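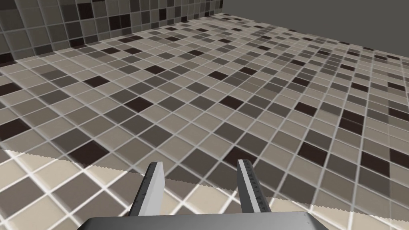 Minutes of the building services meeting, Odoi Court
September, 6.30 pm, ground floor meeting room

Present: Senyo Ofori (chair), owners of units 2, 5, 9 and 11, the building manager, one technician from Coduno.
Apologies: owner of unit 7.

1. Previous minutes
The minutes were read and accepted with one correction. The pump in the plant room was serviced, it was not replaced.

2. Hot water metering
The technician explained the state of the old meters. The meter of unit 9 stopped at 3637 and did not move since the winter, although the owner uses hot water every day. Two other meters are hard to read, as the glass is cloudy inside. The owner of unit 9 asked how her last bill was calculated. The manager answered that it was an estimate from the year before, and he will send her the calculation in writing.

3. Quotes for new meters
Two quotes were received. Cloltov offers meters which are read by radio from the hallway. Pelico offers a simpler model with a display, at $236 for each unit with fitting included. The Cloltov price does not include fitting, so the two cannot be compared yet. Unit 5 prefers radio reading so that no one must be at home. Unit 2 is worried about changing the batteries and asked who will pay for this.
Decision: the manager will ask Cloltov for a full price with labour. The vote is moved to the next meeting.

4. Plant room temperature
The technician reported that the return pipe is not insulated for 3 metres behind the tank. He can do this work on the same visit as the valve check. Agreed by all present.

5. Water shut-off
The water must be closed for the valve check, from 9 am to noon. A notice will be put in the lobby and under each door 15 days before.

6. Other matters
Unit 11 asked for a key to the meter cupboard on the second floor. The chair will have one cut.

Meeting closed at 7.50 pm. Minutes written by the owner of unit 5.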